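Perguntas frequentes: Oficina Aberta Jatine, desktops usados

Nunca abri um computador. Posso participar?
Pode e deve! A maioria chega sem nunca ter tirado uma tampa lateral, e é uma delícia ver a turma se soltar (Santino Ojeda, que hoje cuida da bancada, começou assim em julho).

Como encaixo os conectores pequenos?
Com calma, segurando pelo corpo do plugue e nunca pelos fios.

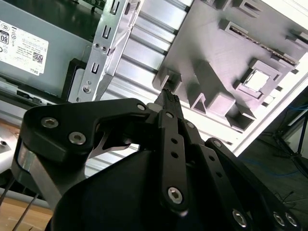 Se não entrar, vire o plugue e tente de novo, sem forçar. Quase todos só encaixam de um jeito.

Posso trocar a fonte por qualquer outra?
Leia a etiqueta antes! Ela traz o número da peça, as saídas e o selo de eficiência, que pode ser um 80 PLUS Bronze. Máquinas de marca às vezes usam conectores próprios. 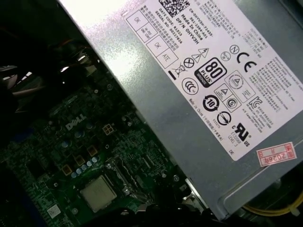
Anote tudo num papel e leve para a bancada, que a gente compara com o estoque do depósito Feriren. E a fonte em si não se abre, combinado?

Vale a pena pôr mais memória?
Vale muito, é a minha troca favorita! Desligue da tomada, abra as travas e alinhe o entalhe do pente com o do slot.

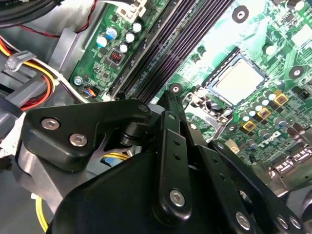 Aperte até as travas fecharem. Se o computador apitar ao ligar, tire o pente e encaixe outra vez.

Quanto tempo dura cada encontro?
São 3 horas, com café no meio.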